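4.2 Practice grasps with the hand gripper

Club members do this before their first recorded run. Work in pairs and allow 60 minutes.

1. Sign out a gripper from the Virág shelf and write your name in the log.
2. Wipe the pads with a dry cloth.
3. Hold the gripper level and close it slowly on the practice object – small ones should sit deep in the V between the two pads.
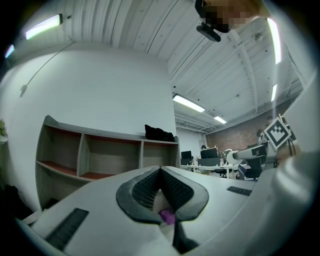
4. Hold for 6 seconds, then open. Repeat six times before swapping with your partner.

Note: If you drop the object three times in a row, stop and see Levente Bognár.

Caution: Keep fingers out of the opening while your partner has the handle.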